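Pekeck Hall Users' Group
Minutes of the meeting held on August 17, 2018
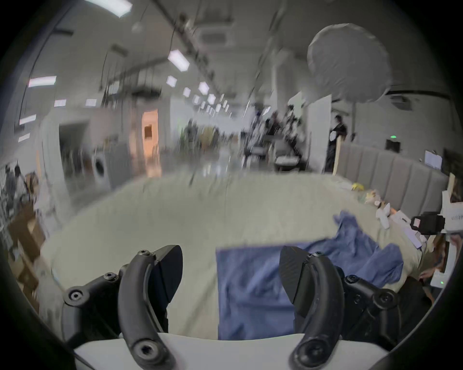

Blue cloth on a pale surface

1. Minutes of the last meeting
The April minutes were agreed with one change. Under item 3, "Curkine Road" should read "Curkine Lane".

2. Hall roof
Durnier have looked at the north side and quoted 700 pounds for the flashing and the two lengths of gutter. A second quote has been asked for but has not come. Agreed to wait until the end of the month and then go ahead with Durnier.

3. Hire charges
The evening rate stays as it is. The Saturday rate goes up to 20 pounds an hour for new bookings only. Regular groups will be told by letter.

4. Jumble sale
The spring sale made 145 pounds after costs. Clothing sold well, books did not. Next time books will go on the stage and the doors will open half an hour earlier. Unsold clothes went to the Won charity shop - they will not take shoes again.

5. Car park
Complaints about parking across the Curkine Lane gate. A new sign is to be put up. The hedge needs cutting back before this is done.

6. Any other business
The kitchen urn is leaking and should not be used. Of the folding tables, 4 have broken catches and are to be kept in the store until mended.

The meeting closed at 8.50 pm. Date of next meeting to be put on the notice board.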